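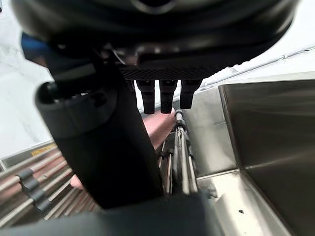

Keep the speed down and keep people out, a reader wrote after our last piece on kitchen automation, and the rest is paperwork. A lot of installers would agree with that in private. I used to come close to agreeing myself, until I sat down with the paperwork.

The Fereo code of practice for robots in food preparation runs to 96 pages. It was drawn up by suppliers, Drellance and Harju among them, and it is voluntary. Twenty of those pages deal with who may stand where. Cleaning gets four. Anyone who has worked a shift near stainless steel will see the problem with that split.

Look at how much there is to wipe down on an ordinary job. An arm has joints, caps and bolt heads. A gripper has gaps between its fingers. Mesh and knurled textures hold on to whatever touches them. The code says such surfaces should be "cleanable," a word it uses again and again and never defines. Cleanable with what, by whom, in how many minutes before the lunch rush?

Drellance says its own manual fills that hole. Maybe so. The manual asks for a full wipe-down every 800 cycles, and at Temell, a catering firm that trialed two of the arms last December, that number came up in the middle of service. Staff did what staff do. They finished the orders and cleaned at closing. The log shows 1,852 cycles on one Friday and a single check mark.

Was anyone hurt or made sick? No, and the suppliers are quick to say so. But a rule that a careful crew breaks on its first busy day is a badly written rule – and the code has no way of finding that out. It asks for no reports from the floor. Revisions are made by the same firms that sell the machines.

Harju wants a certificate scheme next, with a sticker for the base of each arm. I would trade the sticker for one page, written with the closing crew, that says which parts come off, what they get washed in and how long the job takes. Fereo says it will consider cleaning times in the next edition – it has not said when that will be.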